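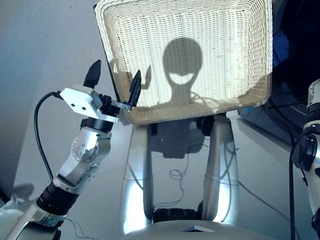
Search this blog Go

Garage > Golf Carts > Batteries

September, by Nayeli Zamudio

I have now had three people tell me I need to put lithium in my golf cart, and two of them sell lithium. The third is my neighbor Abundio, who bought his pack this spring and would like company.

The quote from the shop came to $3,189 installed. That gets you the battery, a charger, and a little gauge that sticks to the dash. It does not get you the new cables, which the guy at the counter mentioned while I was putting my wallet away. With cables and "hardware" we were at $3,967. I asked what the hardware was and he said brackets.

My cart has 6 lead-acid batteries that I water when I remember to. It goes to the mailboxes, the pool, and my sister's place on the far side of the lake, and it comes home again. 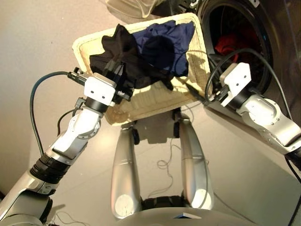

Black coming out of the laundry basket, navy still in it.

The big selling point is range. Fine, but I've never run out. Abundio says I will be able to go all day, and I'd like to know where he thinks I'm going. The other selling point is weight, and I'll give them that one. Lead is heavy, and his cart does climb the hill by the clubhouse quicker than mine. Whether it climbs it $3,967 quicker is between him and his wife.

Then there's the warranty. I read the whole thing at the kitchen table. The long number on the flyer only covers the cells, and the electronics that manage the cells get 3 years.

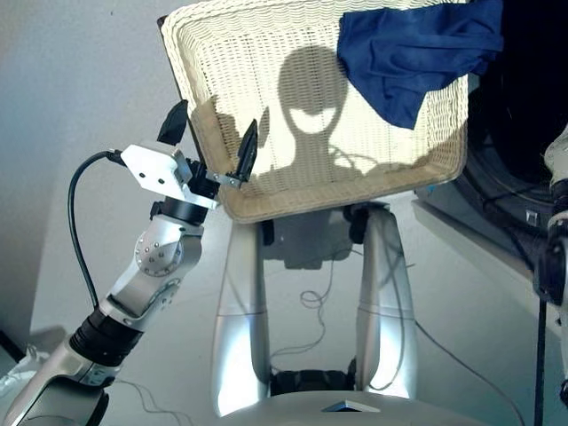

When I asked which part usually goes first, the counter guy said he hadn't seen one fail yet. He also told me they'd only started carrying them last winter.

I'm not against the stuff. If my batteries quit tomorrow I'd price it again, and I'd want the cables and brackets in writing this time. For now I bought a jug of distilled water and a wire brush and cleaned the terminals, which were pretty crusty. Abundio came over to watch and told me I was throwing good money after bad. It was a cheap brush.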